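Tuesday, Clascombe

Arrived at half past four on the bus from Hilier, which the timetable calls an express and which stopped for a man to finish his cigarette. Clascombe sits on a shelf above the river with the hills folded up behind it, 1,497 people according to the sign at the bridge. Somebody has scratched at the last digit with a key, so presumably there is a dispute.

My room is over the bakery. The landlady showed me the shower, then showed me the bucket, and left me to work out how the two were related. The window looks straight on to the square: a plane tree, a war memorial, a bank that opens on alternate mornings, and the town museum, shut for lunch at five in the afternoon.

Walked up to the old quarter before supper. There are 387 steps, cut by the wool merchants when the town had wool and merchants. The guidebook promises "a gentle climb". I have now formed a view of the guidebook. At the top there is a chapel with a locked door and a very good view of the bus station. 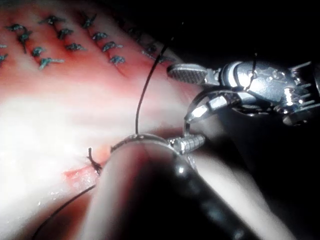

Supper at Zeleke, on the corner where the lower road goes off towards the quarry. Three tables, one menu, and the menu was mutton. The wool trade has gone the way of the quarry, but the town hasn't let go of it, and every wall in the place has a fleece or a pair of shears nailed to it. Ate it all the same. The bill was 21, bread included, wine apparently a gift.

Guilan Kong was at the next table. She has been here since September writing up the valley's footpaths and says the one to Illamov is fine as far as the second ford, after which it becomes a matter of opinion. Two hours each way by her reckoning, and she has longer legs than I do. She also says the cheese at Illamov is worth it. I have been told this about cheese before.

Bells at nine, then again at four minutes past, from the other church. The two parishes fell out over a boundary wall and have kept separate time ever since. Plan for tomorrow: museum if open, Illamov if not. Must buy plasters. Left heel is already complaining, and we haven't done the fords yet.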